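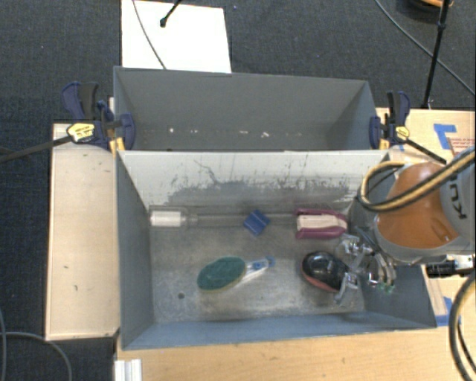
Sorting Mixed Household Goods from a Single Bin
Final project report, Department of Production Engineering
Submitted by Iolanda Bittencourt. Supervisor: Gervásio Falcão
November 2024

1. Purpose

This report presents the results of a one-semester project on the handling of mixed household goods. Small articles for cleaning, storage and general home use are commonly received in bulk bins, with hard, soft, shiny and transparent items lying together. Before such articles can be shelved or repacked, each must be separated from its neighbors and lifted out. The project examined which properties of an article make this step slow, and whether the way a bin is filled has a measurable effect on the result.

2. Materials

The articles were supplied from returned stock by Bastos, a regional distributor. Two plain gray rectangular bins were used, placed one directly behind the other so that their rims met. This arrangement was kept for the whole project, as a gap between the bins had allowed small articles to fall through during the preliminary work in April.

Each fill consisted of a small assortment. A typical one included a scrub brush with an oval green scouring pad and a clear and white handle, a small dark blue block, a transparent container and a rounded black article with a smooth, shiny surface. Thirty such assortments were prepared from the stock list, and every one was photographed before and after handling. Articles with sharp edges or liquid contents were excluded.

3. Procedure

Picks were logged in Cendix, the department's record system. An attempt was entered as complete when the article had cleared the rim without disturbing its neighbors by more than a hand's width. If two articles came up together, the attempt was entered as a double and both were returned to the floor of the bin. The project plan allowed for 4,000 attempts. After duplicate and unlabeled entries were removed, 452 doubles remained for detailed review.

Articles were grouped by shape and by surface. The grouping was carried out twice, first by the author and then by the supervisor, and differences were settled by discussion. The scrub brush caused the longest of these discussions. Its pad is broad and its handle narrow, and it was finally given a group of its own – long-handled articles with a wide head.

4. Findings

Rounded, glossy articles were slow to lift when they lay close to a wall. Moving them toward the middle of the floor before the pick improved the result in most assortments. Transparent containers were often overlooked in the photographs, particularly in the rear corners, and 18 of them had to be relabeled by hand. Small blocks gave little trouble at any angle.

Thin, flexible articles accounted for a large share of the doubles. A strip or tube that touches two other items tends to bring one of them along, and the log shows the same pattern in both bins. Brushes were handled well when taken near the middle of the handle and poorly when taken by the pad.

5. Limitations

The assortments were small, and the findings should not be applied to full bins without further work. Lighting was not varied. Textiles were left out entirely, although they form a considerable part of the returned stock – a matter the supplier raised at the interim review.

6. Recommendations

Flexible articles should be coiled or bagged before they enter a mixed bin. Transparent containers should carry an opaque label on at least two sides. A follow-up project, to be carried out at the Nevevwood annex, should repeat the procedure with deeper fills and include cloths and sponges.

Comments (3)

Paltora_stores: We bag all tubing at intake and would support the first recommendation. Was there any difference between clear bags and colored ones?

I. Bittencourt: Only clear bags were tried, and only in the preliminary work. Colored bags are on the list for the annex.

second_year_PE: Is the stock list available to students taking the course next term?

Related reports
Shelf Labels for Small Storerooms
Repacking Returned Kitchen Goods
Bin Depth and Picking Time: A Short Study
Notes on Storing Brushes and Sponges

Contact the department office | Copyright Department of Production Engineering | Back to top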